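Lovamlow: two-handed kettle demos and what we learned training on them

Hi! If you landed on this README from the Plalum page, you're in the right place. Lovamlow is the household-objects slice of the data we've been collecting with hand-held grippers, and this release is the electric kettle part of it. I wrote most of the loader, did a lot of the collecting, and I'm the one who answers issues, so complaints come to me.

The short version: 846 two-handed demonstrations, one gripper in each hand, in which a person picks up a kettle, moves it, and sets it on its base. Every episode has a view from the head and a wide-angle view from each gripper, plus gripper poses and opening widths. We trained a policy on it called Namell, and the results are further down.

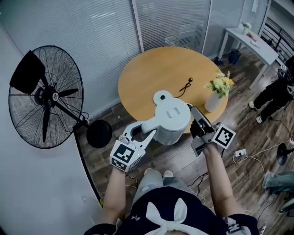

7 min read

Why a kettle? I wanted something people really own that is annoying with one gripper and pretty okay with two. A kettle is rounded and wide, and the base has a cord that gets into everything. With two hands you can steady the body with one side while the other side finds the handle. With one hand you mostly chase it around the table (I have a folder of those attempts and I am not releasing it).

What's in the download

episodes/ – one folder per demonstration, numbered, with gaps where we threw things out
poses/ – left and right gripper trajectories, in the head camera's starting coordinates
widths/ – jaw opening for each hand, one value per step
splits/ – train and held-out lists, please use these if you're comparing numbers with ours
notes.txt – my running notes, typos included

The held-out list has 50 episodes. They come from sessions that don't appear in training at all, so you can't get a lucky match on the same table layout. I got this wrong in version 1 by splitting at random, and the numbers looked wonderful, and they meant nothing. Version 2 fixes it. If you still have version 1 on disk, delete it!

How the poses are made

Each gripper has square markers on it that the head view can see most of the time. We track those, and when they drop out of view we fall back on motion estimated from the gripper's own wide-angle video, then stitch the two together. The stitching is done by Gautier, our small alignment tool, and it lives in tools/gautier if you want to run it on your own recordings.

It likes a room with stuff in it. Furniture, railings, flowers on the table, a person standing off to the side – all of that gives it something to hold on to. 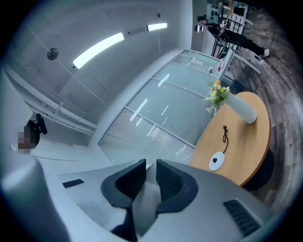

Glass is where it gets touchy. Reflections of ceiling lights slide around as the gripper moves, and the tracker will happily decide they are solid points in the world. Our first fix was masking bright spots, which helped a bit and also masked white kettles, so that was a fun afternoon. What we do now is drop any point whose motion disagrees with the marker track over a short window. You can turn it off with --keep-reflections if you're curious how bad it gets.

Faces are blurred before anything leaves our storage. The blur occasionally grabs something that isn't a face. Leave it in, please, and don't try to undo it.

Results

We compared Namell trained on both hands together against two separate single-hand policies running side by side. The joint one was clearly better at the handover moments, where one gripper has to wait for the other. On simple reaching they were close enough that I wouldn't pick a winner. We also trained on a subset of 300 episodes, and it did better than I expected on lifting and noticeably worse on placing the kettle on the base. My guess is that placing needs more variety in where the base sits, but I haven't tested that properly.

Known problems

The cord. The policy treats it as part of the table and drags it. Sometimes the base comes along too.

Left and right were swapped in a handful of early folders. They're corrected in version 2, but if a trajectory looks mirrored, open an issue with the episode number.

Opening widths are noisy near fully closed. I smooth them in the loader, and the raw values are there if you'd like to do it your own way.

The next upload is planned for May and will add episodes with the cord already tucked away, so we can compare.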